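Two arms, one table: inside the Ulau folding cell

Ulau sells its folding cell to small laundries and rental wardrobes, the kind of business that handles T-shirts by the crate and has no room for an industrial folding line. The firm's lead engineer, who asked to be quoted by role only, spent an afternoon at the Gradomstead workshop going through what the kit does and where it stops.

The cell ships as a flat work surface, two arms, two grippers and the controller, which Ulau calls Zadden. Walls are an option. "Most customers order them," the engineer said. "A plain background means fewer bad detections. You can run without them, but you will retrain more often."

Training is the part buyers ask about first. Zadden arrives with a base model for short-sleeved tops and towels. A customer's own garments need demonstrations on top of that: 400 for a new item type, 100 for a variation in size or fabric. "People hear 400 and think weeks. One operator does it in a few shifts."

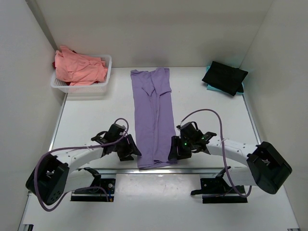
Shirts are folded lengthwise first, then shortened. The engineer described the long fold as the harder of the two, as any skew in it carries through to the finished bundle. Sleeves are the usual source of error – one that lies diagonally is tolerated, one that sticks out past the side is refolded.

On the firm's own test set the cell completes 92 percent of folds without help. The rest stop and wait for a person. "We could push that up by letting it retry forever," the engineer said. "Then your throughput is gone. Two retries, then it calls someone."

Sarmiento, a costume rental house, has had a cell since March and has put 2000 garments through it. Its complaint concerned thin knits, which the fingers tend to pinch in double layers. Ulau has since supplied softer fingertip pads, fitted with a hex key.

Button-front shirts are not supported. The engineer would not give a date for them. "We have it working on the bench. That is a different thing from selling it."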